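Sorting cutlery is the job now. Lindsay Ashby did 15 years on the dish line at Westov, knows which tray wants a wipe before anyone else looks. Now she stands at a table with a gripper in each hand and teaches. Spoons here, knives there, again.

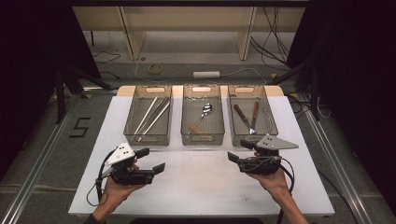
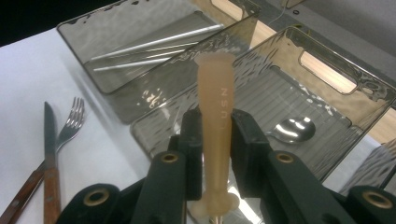 *Trays and cutlery at the teaching table, grippers in hand.*

So. People ask me if the robots are coming for kitchen jobs. Wrong worry, or at least too early. What I see is the work changing shape first and the pay not noticing. Lindsay does 455 runs in a stretch -- pick up, move, put down -- and she's still on the dish line rate. Same badge, same locker.

Her hands are what's being bought. How she turns a knife, how she lets go of a spoon. That's skill, we just never called it that when it was only dishes. Managment calls it "light duty." Try holding those things up till lunch and tell me it's light.

Qiuyue Tan, who runs the floor, disagrees with me. She says it beats steam and wet shoes and she's right about the shoes. Some of the crew like it. Tayla McAlister asked for more shifts. Fine. I'm not against it.

But write it down -- what the job is, what it pays, and who gets first pick of whatever work is left when the arms go in. There are 18 people on that line. They should hear it in June, from a person, before teh new schedule goes up on the wall. And Lindsay should get a raise. This month would be good.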